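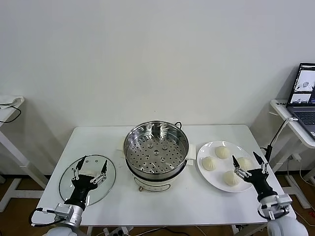 Jillow Home shares had a poor second half. The small-appliance maker closed the year at $8, down 51% from its high in June, and the selling picked up after the company cut its full-year outlook for the second time.

The trouble is inventory. Jillow ordered heavily in the spring, expecting its largest retail customer, Rolness, to keep adding shelf space. Rolness went the other way and trimmed its kitchen section. Jillow was left with full warehouses and had to discount, and gross margin fell in both of the last two quarters.

The balance sheet is still in fair shape. There is $300 million in cash and no debt due before 2028. Management says it will use up to a third of that cash on buybacks. I would like to see the inventory number come down first.
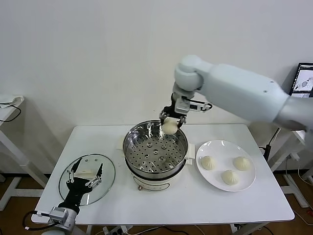
A steamed bun over a countertop steamer.

Calimlim Brands, the closest competitor, trades at a higher multiple, but its sales are growing and it carries less stock. Between the two I prefer Calimlim at current prices. I hold a small position in Jillow from before the drop and am not adding to it – the next report should show if the discounting is over.

Next issue: Bemesen and the freight names.

Comments

dk_valuehunter: Bought at 14, still holding. The cash is the only reason.

Marlow62: Do you count the leases as debt? They look large to me.

quietcompounder: Agree on Calimlim. Inventory is what matters here.

Search this site Enter ticker or keyword

Contact | © January 1, 2026 Bemesen Letter | Back to top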